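Quick one tonight, I have to be up at stupid o'clock.

So the kitchen radio died again. Second time since August. This is the Venckus, the cream-colored one that was my uncle's, which I've written about before (too much, according to my sister). Came down Monday morning, turned the knob, got the click and the little glow behind the dial and then zip. No hum even. Just the glow.

I know what people will say. Buy a new one. I could get a perfectly good radio for the price of two pizzas. But I've listened to the same station out of the same speaker while making the same oatmeal for years now and I'm not ready to change all of that at once. Not this winter anyway.

First thing I did was the fuse. Fuse fine. Second thing I did was make coffee and stare at it. Then I went looking through the old forum posts, the ones from before everybody moved over to video. I miss those. A guy would write 500 words on one capacitor and three other guys would show up to argue with him and by the bottom of the page you had learned something. Now it's a 20 minute clip with music and I have to keep skipping back to see what he did with his left hand.

Anyway. Found a thread by a Rimantas Lūse who had the exact same set with the exact same problem. Glow, no sound. He blamed the volume control. Said it gets dirty inside and goes open, and that you want to clean it before you touch anything else. Three people disagreed. One was very rude about it. I decided to believe Rimantas.

Getting the back off was the usual pain. Four screws, all different lengths, and one of them in a hole so deep I could only find it by feel. My good screwdriver wouldn't reach. The long one that does reach has a rounded-off tip from when I used it to open paint (don't). Ended up borrowing one from Nabila next door, Nabila Hamdy, who also lent me a headlamp and then stayed to give advice. She thinks I should of labeled the screws. She's right. I did not label the screws.

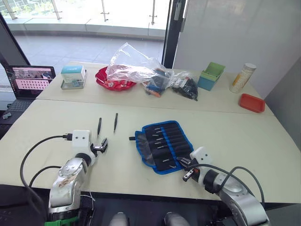

Then the knob. The volume knob on these is a push-on, except when it isn't, and mine isn't. Tiny set screw on the underside, painted over at the factory or by my uncle, hard to say. Picked the paint out with a sewing needle. Took forever. Dropped the set screw. Found the set screw. Dropped it again, and that time it went under the stove so there was a whole interlude with a yardstick and a flashlight, and I now know I need to clean under the stove.

Contact cleaner, two squirts, turn the control back and forth like a maniac, wait, do it again. The smell is awful, open a window. I opened a window and it was 8 degrees out so that was a short airing.

Plugged it in. Crackle. Crackle is good! Crackle means something is getting through. Turned it up and for maybe a second I had the weather report, clear as anything, then gone. Wiggled the knob, back again. So it's cleaner but it's worn, and if I hold it a hair past the middle it plays fine. Which means the radio currently has one volume. It's a bit loud for oatmeal but I'll take it.

New control is on order from Gremska, who apparently still have a drawer of them. Seven dollars plus shipping, the shipping being more than the part, as always. Part number is 2815 if anybody else has this set and is hunting. Make sure you get the one with the switch on the back. There's a version without and they look the same in the listing, I got burned on that with the old Lisley and had to send it back.

While it was open I also noticed the dial cord is fraying where it goes round the big pulley. Not touching it. I restrung one once, years ago, over 7 hours and one ruined friendship, and I promised myself never again unless it snaps. If it snaps you'll hear about it here. Margus, if you're reading, you still owe me a spring.

Oh and somebody asked in the comments what polish I used on the case last time. Just toothpaste. The plain white kind, not gel. Soft rag, small circles, rinse it off the rag a lot – it gets into the grille and dries there and then you're in there with a toothpick all evening.

Ok bed. The part should come next week, will post when it's in.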